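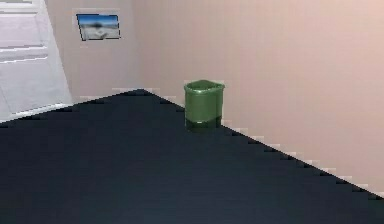
Simulated room with the green bin, viewed without the arm.

Plornach Teleop Demos
13 Jan 2026
By Hideaki Tsuji

Plornach is a set of demonstrations recorded by remote control in the Virnix simulator. An operator drives the arm with a hand controller and drops an object into a bin. The room has a door, one wall picture and a bare dark floor.

The set holds 402 episodes. Of these, 129 were recorded in September by operators at Purnley and the rest at Morikawa. Another 41 are kept in the failed folder and are not part of the total. Use them if you want negatives.

Each episode has one video file and one table of joint positions, gripper commands and controller input. Video and table share a step index. Controller input is stored raw, before smoothing, so it will not match the joint positions exactly.

Known problems

Wall textures show compression blocks, mostly along the floor line. Some Morikawa episodes start with the operator holding still. Trim these before training or the policy learns to wait.

The loader reads 100 steps at a time by default. Change chunk_len in the config if your episodes are shorter.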